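Vakulenko opens its Futham teaching room, and I get to tell you about it

FUTHAM, 2022-02-04

I'm Sem Leemans and I run the teaching side at Vakulenko, so when the office asked who wanted to write the press release I put my hand up before anyone could hire a proper writer. Sorry in advance for the brackets.

The news first. From this month we have a permanent room in Futham where people who know a job well can come in and show it to a robot arm. They don't write any code. They either take hold of the arm and move it through the job themselves, or they sit a little way off with a pair of hand controllers and drive it. We've called the service Prulinmont (there was a vote, I lost) and it's open for bookings from small packers, workshops and makers across Roruvdale and beyond.

We've been doing this quietly for a while in a corner of our main workshop, with the compressor going and people walking past with sandwiches. It worked, but it was no way to treat visitors. The new room has two teaching stations, decent chairs, good lamps and a door that shuts!

So what happens when you come in? You bring your awkward thing. We love an awkward thing. Most of our enquiries are about folding, tucking, peeling, unwrapping and threading, the sort of handling where the material bends about and never sits quite the same way twice. Stiff parts in neat trays can usually be sorted out with ordinary programming, and if that's what you've got we'll tell you so and save you the trip. Floppy, creased and slippery is where showing beats writing it down.

On the first morning we'll mostly watch you do the job with your own hands. I know that sounds dull, but people who have done something for years have stopped noticing half of what they do. They pinch a flap a bit lower than you'd expect, or they give it a tiny twist before they pull. We want all of that to get into the demonstrations, so we chat it through over a cup of tea and work out where the fiddly moments are.

Then you drive. The controllers take a bit of getting used to, and nearly everyone squeezes too hard to begin with. The gripper opens and closes as you squeeze and let go, and the arm follows your hand at a slower pace, which feels like stirring treacle until it suddenly doesn't. There's also a small camera down by the gripper, and its picture comes up on a screen next to you. I'd say that close view is what people end up trusting most. From a chair you can't tell whether you've caught one edge or two. Down at the fingertips you can.

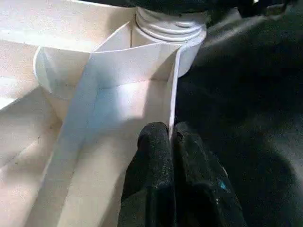
The view from the gripper camera: two black fingertips holding a thin edge of folded white material, with a ribbed, threaded neck behind.

A grip like that is a good one to think about if you're wondering whether your own job would suit. The edge is thin, there are other creased panels right beside it, and the fingers have to close on the flap you want without gathering up its neighbours. Try putting that into a list of instructions and you'll be at it all week. With the controllers in your hands you just look, nudge, look again and squeeze -- and every one of those little nudges is recorded along with the camera's view.

We keep the untidy attempts too, by the way. If you miss the edge and have another go, please don't stop and apologise (everybody does). A recovery is really useful to learn from, as the robot will miss things as well and it needs to have seen somebody put it right. What we throw out is anything where the person was distracted or trying out a different method halfway through. We label those ourselves at the end of each session and you're welcome to sit in and argue.

For the people who like a number, our library had 3,412 recorded demonstrations in it when we moved into the new room. They come from our own staff and from customers who agreed to share theirs. Sharing is up to you. If you'd rather keep your recordings to yourself they stay in your own folder, and the price is the same either way.

A standard booking runs for two days. By the end of it you should have a decent set of recordings, a first trained version to look at, and a frank chat with me about how far it's likely to get. After that we carry on training and testing at our end and send you a progress note with clips, good and bad. Some 14 local firms have already asked for a slot, so February is looking rather full, but we're holding a few short visits back for people who only want to have a go and ask questions.

I'd like to be straight about the limits as well. An arm taught in our room, on our table and under our lamps, may be pretty hopeless when it first meets yours. Change the cloth it works on or the height of the stand and you may well need more demonstrations. We plan for that, and we'd much sooner take a portable station over to you for a top-up than pretend it won't happen. It's also slower than a practised pair of hands, quite a lot slower for folded materials, and anyone hoping for a speed record should probably ring somebody else.

My own favourite part of the job is the moment someone forgets about the controllers. They come in saying they're no good with computers, they grumble through the first few tries, and then they go quiet and start leaning in their chair as if that'll help the arm round the corner. I still lean myself. I've been doing this for years and I can't stop.

Booking a visit

Visits to the Futham room are by appointment. When you write, please tell us what the item is, roughly how big it is, and which bit of the job gives people the most bother. A short phone video of someone doing it by hand is more use to us than a specification. Bring plenty of spares on the day, more than seems sensible, as creased things don't uncrease.

Members of the press are very welcome to come and drive an arm for themselves. Please ask for me, Sem Leemans, at Vakulenko's Futham office, and let us know beforehand if you want to film so that we can check with whichever customer is in that day.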